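We use cookies to remember your settings. By staying on this site you agree. OK

Landlord keeping part of deposit for "normal" carpet wear?

Moved out of a one bedroom on Podero in May after 5 years. Deposit was $1,000. Got a letter saying they're keeping 470 of it for carpet in the hallway. No stains, no burns, just flat where you walk.

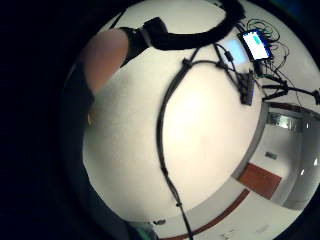 Carpet was already there when I moved in, not new then either. Do I have to just take this? Management company is Ritico if anyone's dealt with them. No reciepts in the letter, just the one number.

dustyboots47

Flat carpet is wear and tear. Write back, ask for an itemized list and the age of the carpet. Keep it short, no yelling. Send it certified so you have the slip.
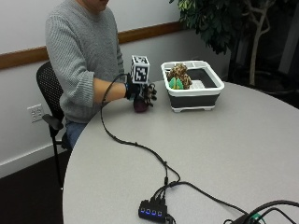
Also look up your state's deadline for returning deposits. Some are pretty tight, and if they missed it they may owe you the whole thing. Small claims is the next step, the filing fee is usually not bad.

mcivertenant

Had the same thing at my old place on McIver. They wanted money for paint. I sent my move-in checklist and they dropped it. Did you fill one out? If not, old emails or texts about the carpet could help.
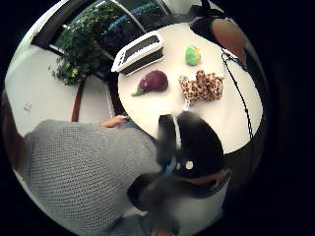

Don't cash a partial check until you read whats printed on it. Sometimes there's a line about "full and final payment" and in some states that can cause trouble.

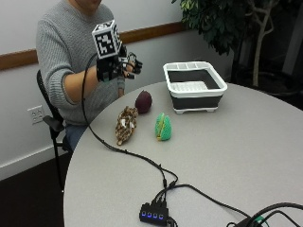 Posted by Matvii Zhuravel
March 12, 2021

Agree with the first reply. Carpet has a useful life, they can't bill you like it was new. Ask what year it went in. If it's past its life there's nothing left to charge. Call your local tenant line too, mine was free.

Contact us | Copyright Plomovel Community Help | Back to top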